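## 6. Setting up a floor for handover

Use this section once the floor has passed its fire-stopping inspection. Until then the floor stays under the main contractor's access rules and the Zorkent door controllers must be left in bypass.

You will need the floor key set, a charged site tablet and the commissioning code for the building. The code for Sutherland House is held by Shanti Sandhu in the Brekby site office.

1. Sign in at the hoist lobby and check that the floor number on your permit matches the number on the lift door.
2. Open the riser cupboard next to the east stair. Switch on the isolator marked LANDLORD, then the one marked TENANT.
3. Wait for the controller to finish its self-test. The green lamp stays lit when it is ready.
4. On the tablet, open **Floors**, select the floor and tap **Start handover**.
5. Enter the commissioning code. After two wrong entries the controller locks and has to be released from the site office.

**Caution:** Do not switch on the tenant isolator while ceiling tiles are out above the desks. Temporary lighting may still be connected to the same circuit.

Tenants may place furniture and loose items in the reception area from the day handover starts. Fixed joinery has to wait until the floor boxes have been tested.
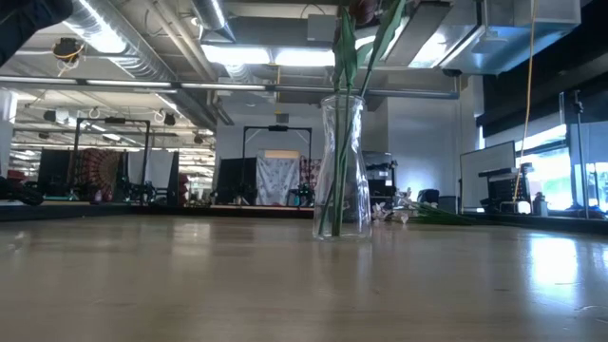 *Fig. 9. Table with glass vase and flowers.*

### 6.1 Testing the floor boxes

1. Lift each lid and check that the gasket sits flat all the way round.
2. Plug in the tester and hold the button until the reading settles.
3. Write the reading on sheet 483, against the box number printed inside the lid.
4. Close the lid and press down on both corners until it clicks.

If a box fails, leave the lid open, put a cone over it and carry on with the next one. Failed boxes go to Hindance as a single list at the end of the floor.

**Note:** Boxes under the raised section by the north windows use the older lid. It has a screw in place of the clip. Do not force it.

### 6.2 Closing the floor

Return both isolators to OFF, lock the riser cupboard and tap **End handover**. The tablet will ask for a second signature from the tenant's representative. Without it the floor stays open on the system and the night patrol will be sent up to check it.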